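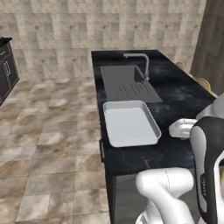 Director's Diary

Wednesday, June 22, 2022

The open day at Dituveo had been in the calendar since March, and I was glad to attend on behalf of the Institute with two colleagues from the teaching staff. The company occupies the upper floors of the Lysenko Building in Starnberg, a short walk from the station. We were received at the front desk, given our badges and shown to the lecture room, where coffee had been laid out and most of the other guests were already seated.

Hnat Didenko opened the proceedings with a brief account of Cirkora, the simulated kitchen in which the company prepares its household robots before any real arm is switched on. He spoke plainly and without slides for the first part, a decision I would commend to our own speakers. The programme draws on 640 kitchen layouts, each with its own counters, floors and fittings, and a task may be set in any of them. The task chosen for the morning was a simple one in the saying: food is to be handled at a tray on the worktop, close to the sink.

Several guests asked why a firm that sells machines should spend so much of its effort on kitchens that do not exist. Mr Didenko replied that a mistake made on the screen costs a few seconds of computing time, while the same mistake made in the workshop may cost a wrist joint and a week of waiting for the replacement. He added that the staff do still visit the workshop, which drew some laughter from the engineers at the back. 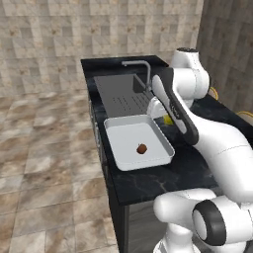

The question of what counts as success took up the greater part of the discussion before lunch. Dituveo records a run as complete only when the item is at rest and the arm has moved clear of it, and our hosts were candid that the second condition is the harder one to write down. With one small round item lying in the white tray and the gripper still close above the rear edge, a visitor might be ready to applaud; under the company's rule the run remains open until the arm has withdrawn. My colleague from the assessment office observed that our own marking schemes are seldom so strict. Of the 434 runs recorded for this task in the spring, a good number had been returned for a second reading on exactly this point.

We were then invited to follow the work at the operators' desks in small parties. The operators were patient with our questions and did not hurry anyone. I was particularly interested in the use of more than one view. The wide view gives the room and the position of the arm within it, while the close one, taken from the gripper, gives very little of the room but a good deal of whatever is to be picked up.

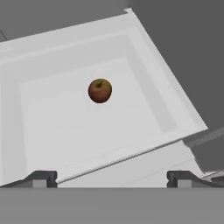
It was explained that new operators are asked to spend their first fortnight with the close view alone, and to write a short note after each session on what they found hard to judge. Distance is mentioned most often. The notes are kept and read, and over 200 of them have now been gathered into a guide for later starters. I have asked whether a copy might be made available to our second-year students, and Mr Didenko has kindly agreed to raise the matter with his directors.

Lunch was served on the terrace. The afternoon session, on training placements, was shorter than announced owing to a delayed train – the speaker joined us by telephone – and I will wait for the written version before reporting on it to the Board. A return visit by Dituveo staff was agreed in principle for the autumn term. Room 3 should be held for the purpose.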